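About Curngate

Curngate is a small independent school for adults who want to learn how a house works. We teach plumbing, tiling, basic carpentry and decorating in the evenings and at weekends, in a former seed warehouse near the river at Semside. Most of the people who come to us have never held a pipe cutter. Some have just bought a first home with a bathroom the colour of avocado, some are retired and fancy a change, and a fair few simply got tired of waiting in for someone to fix a tap!

How we started

So-ying Shek opened the school after years as a heating and plumbing engineer. She had got into the habit of showing customers what she was doing while she did it (where the stopcock was, how to tell a worn washer from a cracked seat) and they kept ringing her afterwards to ask for more. The first course ran in her own garage with one workbench, two sinks and a kettle. It filled up in an evening, so she ran it again, and then again, and by December the neighbours had started asking when they would get their parking spaces back.

We moved to the warehouse the following spring. The roof leaked for the whole of the first term, which gave the students something to talk about, and the roofing course was added to the timetable soon after.

What we teach

Our main course is called Wet Rooms and Dry Floors and lasts 10 weeks. You'll learn to isolate the water, fit a basin, change a fill valve, set a toilet level, lay a floor and seal round the edges so that everything stays where it should. We love this course. There's a lovely moment in week four when the first cistern fills and stops by itself, and the whole room goes quiet to listen.

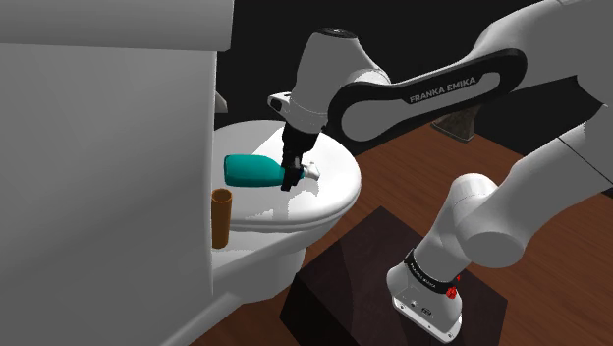 Who you'll learn with

Every tutor at Curngate has worked in the trade they teach, and most still do a few days a week on site. They bring their odd jobs in with them, so you may well spend half an hour on a strange old valve that came out of a farmhouse that morning. Classes are kept small, with plenty of time at the bench, and questions are welcome at any point, including the one you already asked last week.

The building

There are 27 workbenches over two floors, a tool library, and a big kitchen with a long table where people tend to stay talking well after class. The upstairs room is named Liyanage, after the family who ran the seed business for three generations and left us their wonderful oak counter. We use it for cutting wallpaper. Entry is by the side door on Clavent Lane, and there's a lift just inside on the left.

Borrowing tools

The tool library is open to anyone who has finished a course with us, and it's free. It began with one shelf of spanners and now holds 554 items, from tile saws to a very heavy floor sander that needs two people and a van. Please bring things back clean. If something breaks, tell us and we'll mend it together, as that's half the fun of it.

Come and have a look

We hold an open evening every term, from 6.30pm, with soup. You can try soldering a joint, meet the tutors and wander round with a mug of tea. Bring a photo of whatever is dripping at home and someone will be delighted to talk to you about it.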